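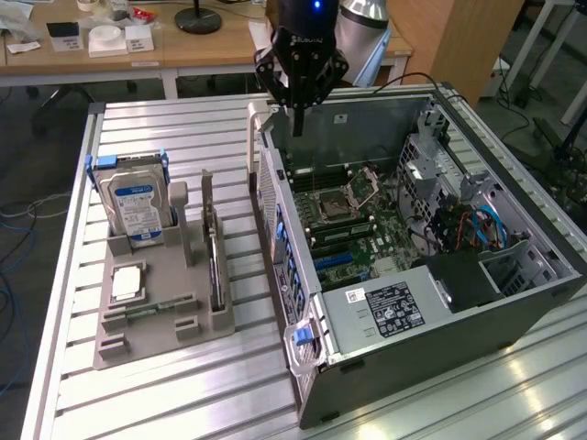 Progress report to the Nguyen-Tran Fund
Project: Desktop computer repair and reuse, Urkthorpe workshop
Prepared by: Floarea Bucur, project coordinator
Date: 7 April 2018

1. Summary of the period

In this period the workshop in Urkthorpe moved from the preparation stage to regular work. We received 558 used desktop computers from the offices of Tomevura, which closed its building in Tendeslow and gave us all the machines from there. The delivery came in several truckloads and was larger than we planned for. The first weeks went mostly to finding space for it, and the repair work started later than the plan says. I explain this in section 3.

The main result is that we now have one way of doing the work which everybody follows. Before, each technician opened a computer, took out what he or she wanted to check, and put it where there was place. With a small number of machines this was acceptable. With the Tomevura delivery it was not possible to continue like this, and the new parts trays and the written procedure were introduced.

2. How the work is organized now

Each computer is first cleaned outside and its power supply is tested on a separate bench. Then it goes to a work table and is laid on its side, with the side panel off, so that the motherboard is facing up. The work tables are aluminum with slats. We chose them in the budget of the first period, and I can confirm that it was a good purchase. Dust and small screws do not stay under the case, and a fixture can be put next to the case and does not slide.

The parts that come out of the case, or that are waiting to go into it, are kept in a gray tray on the left side of the table. The tray was drawn by Selorm Issahaku and is 3D-printed. Every part has its own position. The processor lies in a square recess in the front. The hard disk stands upright in a slot at the back, with its blue plastic rails already on both sides, so it can go directly into the drive cage. Memory modules have their places too, one of them in a tall holder where it stands vertically. If a place in the tray is empty, the technician sees it before the case is closed. In the earlier way of working we found more than once a memory module under a sheet of paper, after the computer was already on the shelf as "finished."

The order of assembly is fixed in the procedure: processor first, then the memory, then the hard disk, then the cables. The bracket of the processor socket must stay raised until the processor is in position and somebody has looked at the alignment marks. This sounds like a very small point. But the socket in most of these boards has contacts which bend easily, and a board with bent contacts is for us usually a lost board. In the first weeks we lost 5 boards in this way. After the procedure was on the wall we did not lose any other for this reason.

Cables are the part that still takes too much time. In this type of case the drive cables come together near the cage, red and blue and black in one bundle, and they like to go back over the place where the disk must enter. Pouran Yazdani tested several ways to hold them during the assembly. A simple reusable strap is the best so far. We will write it in the next version of the procedure.

3. Progress against the plan

Receiving and registering the computers. Completed. All 558 machines have a number and a line in the register. The register shows the model, the condition of the case, if a disk was present, and where the machine is stored.

Erasing of disks. In progress. All disks are taken out and erased before anything else is decided about the machine. Disks that cannot be erased are destroyed by a company in Tendeslow, and we keep the certificates in the project folder. The fund asked us in the last meeting if the certificates can be seen. Yes, they are available at any time.

Repair and assembly. Behind the plan. At the date of this report 70 computers are complete and have passed the long test. The plan for this point was higher. The reasons are the late start and also the memory. Many of the Tomevura machines arrived with only one memory module in the board and the other slots empty, and for the programs that schools use this is not enough. We take modules from machines which will not be repaired, but they must be sorted by type and tested one by one.

Delivery to schools. Started. The first 30 computers went to the school in Tendeslow, where they are used in two classrooms. The teacher responsible, Mr. Deming Shi, wrote to us that the machines are quiet and start fast, and that the pupils have asked for headphones. Headphones are not part of this project, but I told him I would mention it.

Training. On time. The training course for new technicians has run once, and the next is in June. The participants learn on the same type of case as we repair, with the same tray and the same procedure. Anika Dvorak is responsible for the course and has prepared an exercise sheet with drawings, where the names of the parts are given in English and with space for the participant's own language. Several participants told us that this space was for them the most useful thing on the sheet.

4. Difficulties

Storage. The computers are on pallets in the back hall and part of them in the corridor. The corridor must be free for fire safety reasons, and the owner of the building reminded us of this in writing. We have moved the machines nearest to the exit. The rest will go when the empty cases are collected for metal recycling. I ask the fund to note that the recycling company changed the date of collection two times.

Small plastic parts. The latches of the expansion slots and the release tabs in these cases are blue plastic, and some of them have become fragile with the years. If a latch breaks, the card behind it is not held well. We collect good latches from the cases which go to recycling. Selorm also tried to print a replacement. The printed one holds, but it is slow to produce and the shape is still not fully right — he is now at the fourth version.

Power supplies. A larger part than we expected did not pass the test. Some gave no voltage, some had a noisy fan only. We decided not to open any power supply in the workshop. It was discussed with the team and not all agreed, as a fan is cheap and easy to change. But the danger inside a power supply is real, and we have new technicians who are still learning, so the rule is the same for all.

Static electricity. In the winter months the air in the workshop was very dry. We bought wrist straps and a mat for each table, from the line "small equipment." The question if some memory modules were damaged before the straps came cannot be answered now.

5. Use of the money

The spending follows the budget in general. The line for work tables and lighting is closed. The line for small equipment is used faster than planned because of the straps, the mats and the material for printing. The transport line is used less, as Tomevura paid for the trucks from Tendeslow — we had reserved money for this and did not need it.

I would like to ask for permission to move the part of the transport line that is not used to the purchase of memory modules. With it we could finish machines that are otherwise ready and stand only waiting for memory. The financial table is sent separately, with the receipts.

6. Plan for the next period

The first task is to bring the repair work back to the plan. A second set of trays is being printed so that two tables can work on the same model at the same time. The trays will have one change: the post next to the hard disk will be a little farther from the slot, because technicians with large hands find it difficult to take the disk out by its rails.

The second task is the new version of the procedure, with the cable strap and with a page on processors. This page should say clearly how to hold the processor by its edges, how to clean the old thermal paste from the metal surface, and when to put the new one. At present every technician does the cleaning a little differently.

The third task is deliveries. Two more schools in the area of Urkthorpe have sent a written request. We visited both. One has enough electrical outlets in the computer room and the other does not, and the second school must solve this with the municipality before we can bring anything.

We also want to follow the computers after they are delivered. Mr. Shi agreed to keep a simple notebook in each classroom where problems are written down. Pouran will visit the school and read it. If the same part fails several times, we will check for it in the machines which are still here.

If the fund wishes to visit the workshop, the best time is during the training course in June, when the tables are all in use and the participants can answer questions also themselves. Please let me know some weeks before, so I can arrange parking with the owner of the building.

Floarea Bucur
Urkthorpe workshop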